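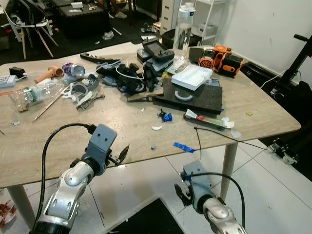 Research > Multstead Technical Papers > Section 4

Last updated: April 2025

4. Workspace rules for two-arm table clearing

The rules in this section cover work on unsorted tabletops, where packaging, loose cable and hand tools share one surface (Figure 3). They extend the Nongate practice note, which assumes a single arm and a cleared bench. Each arm is assigned one half of the table. An arm may cross the centre line only when the other is parked.

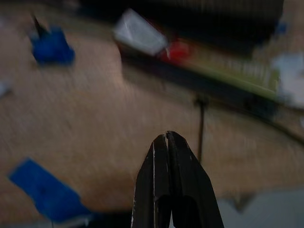
Speed limits apply to the wrist as well as the elbow. Wrist images recorded during fast travel are often too smeared for object labelling, and Hedlund's draft rule excludes them from grasp planning – the arm must settle before a new target is chosen. Closed fingers are the default for travel between targets.

Cables are treated as a separate class. A cable tangled with other parts is not pulled; the operator is called.
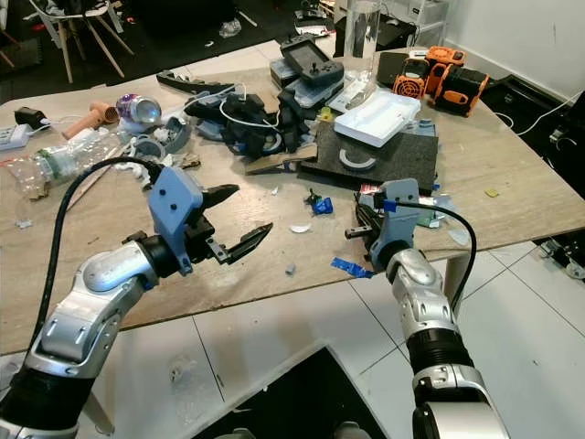
Figure 3. Mixed items on the tabletop, with both arms extended toward it.

Vukadinović proposed a fixed order of removal, with bottles and cans taken before small fragments. We adopted the order for 36 of the 40 trials and left it open in the rest. Spahić grippers were inspected for finger wear before each trial, and the result was entered in the log with the operator's initials.

Contact the Multstead editorial office | Copyright Multstead | Back to top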